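Kitchenware in the small flat: jugs, slotted turners and the countertop box

Rundville Household Notes, June 2019

The spring item on drawer sizes brought in a fair amount of correspondence, most of it on a subject the item did not cover: what to do with the things that will not go in a drawer at all. Jugs, cups, long-handled utensils and boxes of one kind or another tend to stay on the worktop because no cupboard suits them. The notes below deal with those four groups. They assume a galley kitchen with a single run of worktop and a standard wall cupboard above it, which describes most of the flats in the Sturkton blocks.

Plastic jugs

A translucent plastic jug is the usual choice for everyday pouring. The level can be read through the wall, it weighs little when empty, and it survives a fall into the sink. Its drawbacks are scratching and staining. Fine scratches on the inner wall hold colour from squash and tea, and once they are there no amount of soaking will shift all of it. A soft cloth is sufficient for cleaning. Scouring pads should be kept away from the inside.

Jugs should be stored upright with any lid off. If two are kept, they should stand side by side. Nested jugs bind at the rim when the cupboard warms up, and the force needed to part them is often enough to crack a handle at the lower joint. Members with a Rument jug from the old pattern will know the fault already. The later pattern has a thicker root to the handle and is better in this respect, though it is also 8 mm wider and may foul the door of a shallow cupboard. Measure across the handle and spout, not across the body.

The pouring test is simple. Fill the jug to the working mark, pour into a cup at a steady rate, stop, and look at the outside of the spout. A bead of water that runs back down the wall indicates a lip that is too rounded. There is no practical repair.

Slotted turners and spatulas

The slotted spatula has two jobs: to lift, and to drain while lifting. The slots should be long enough to let fat or water through quickly and narrow enough to hold a fried egg without the white sagging. Slots running in line with the handle drain better when the blade is tilted forwards. Slots running across the blade are stiffer to wash and trap starch at their ends.

White plastic or nylon blades are kind to coated pans but should not be left resting on hot metal. The front edge softens first, then curls, and a curled edge will no longer slide under anything. Once the curl can be felt with a fingertip the tool is finished for frying, although it can still be used for lifting vegetables out of a pan of water.

Where the utensil is put down between uses is a matter of layout. It should have a fixed resting place on the side of the hob nearest the working hand, at a distance that does not require a step. An upright pot is adequate for dry tools. For a tool in use, a flat rest with a raised edge is preferable – drips from a vertical blade run down to the handle, and from there to the hand.

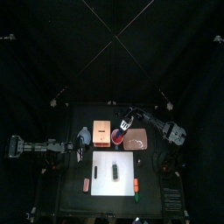

Length is the other consideration. Anything over the depth of the drawer ends up diagonal, and a diagonal turner takes the space of three straight ones. A hanging rail solves this if there is clear wall of sufficient height. The rail should be set so that the lowest blade clears the tallest item standing beneath it by at least 4 cm. Less than that, and the blades are knocked each time something is moved.

Cups

Cups kept out on the worktop should be limited to those used daily. They take up more room than their diameter suggests, as each needs finger space on the handle side. A row with the handles all turned the same way, at an angle of half a right angle to the wall, is the most compact arrangement that still allows one cup to be removed without disturbing its neighbours.

Stacking is a poor economy. Two cups stacked are stable. A third raises the centre of the pile above the point at which a light knock is absorbed, and the foot ring of each cup wears the glaze of the one below. Plastic cups do not chip but will hold moisture between them if stacked damp, with the usual result for the smell.

Colour has a use here. A household of several people can give each a single colour and dispense with labels. Strong colours are easier to find on a dark surface, and the system has the further advantage that an unwashed cup can be returned to its user for attention.

The countertop box

Several readers asked about a slotted wooden box for the worktop. The type meant is a plain closed box with one narrow opening in the top, into which receipts, coupons and meter slips are posted until someone deals with them. Rhun Dafis has made a number of these for the Dafis workshop stall and has supplied the following particulars.

The slot should be cut before assembly, with the top clamped to a waste board so that the underside does not splinter. It should be slightly longer than a folded till receipt. He cuts his at 11 cm. The edges are eased with fine paper wrapped round a steel rule. A slot left square will catch paper and fold it back on itself, and after a few weeks the box appears to be full when it is not.

The top need not match the sides. A pale top over darker sides shows dust less than the reverse and makes the slot easy to see. Oil is preferred to varnish for a box that will stand near a kettle, as it can be renewed locally without stripping. Two thin coats are sufficient, the second after a full day.

Access for emptying is through the base, which is held by four short screws. A hinged base is neater but adds to the height, and the box must sit under the wall cupboard with room for a hand above it. The clearance he recommends is 19 cm from the top of the box to the underside of the cupboard.

The box should not be placed directly beside a jug in regular use. Water runs along the worktop further than expected, and end grain standing in it will darken permanently. Small rubber feet are a sensible precaution and lift the base enough for a cloth to pass underneath.

Next item

The August number will cover trays and draining racks. Measurements of awkward cupboards are still wanted, in particular those with a pipe box in the rear corner. Please give width, depth and height in that order, and state whether the door is hung on the left or the right. Drawings are welcome but should be marked with dimensions.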